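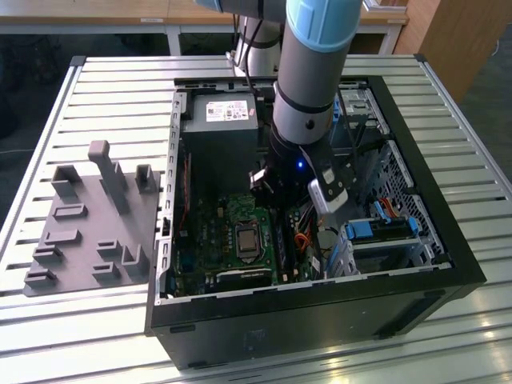 Natália Gajdoš wrote to ask whether the Sondach baler logs could be lined up with the tractor logs by time alone, as she'd had a go over a long weekend and her bales kept landing in the wrong paddock. They can, but only once you've shifted the baler clock, and the old notes were pretty hopeless at explaining how, so I've rewritten the whole page with her in mind.

3 min read

Karbridge Field Logs

This is a collection of tractor and implement logs from mixed farms that grow a bit of everything: hay, oats, some lucerne, and a few cattle to keep the fences honest. There are 40 working days in the set, recorded on 9 machines, all in the compact to mid-size range. I started it to settle an argument about fuel use on headland turns (still not settled, I'm afraid!) and it rather grew from there.

What's in the folders

tractor/ holds engine speed, ground speed, fuel rate and hitch position, one file per machine per day.
baler/ holds bale counts, chamber pressure and moisture readings.
paddocks/ holds the boundaries, simplified a little so that gateways don't turn into tiny paddocks of their own.
notes/ holds whatever the driver scribbled down, typed up with the spelling left alone.

Lining up the clocks

The Sondach baler monitor stamps its rows in local time and the tractor unit uses UTC, so convert the baler first. After that, take off another 16 seconds, which is the lag between a bale being tied and the monitor writing it down. Natália, I think that second step is what's been catching you out. Drop any rows marked "bench" too, as those came from testing in the shed.

Known troubles

Fuel rate reads zero for the first couple of minutes after a cold start on the older tractors. Moisture readings wander when the hay is very green, and I'd treat them as a rough guide at best. 2 machines swapped loaders partway through, so check the notes before comparing hitch loads between them.

Licence and thanks

Use it for whatever you like, and please mention Karbridge if you publish. Sérgio Matos redrew nearly all the paddock boundaries and has my lasting gratitude. The next batch, with the Jibrin seeder files, should be up in April if the rain lets us get on with it.

Last updated 30th March

4 comments
Share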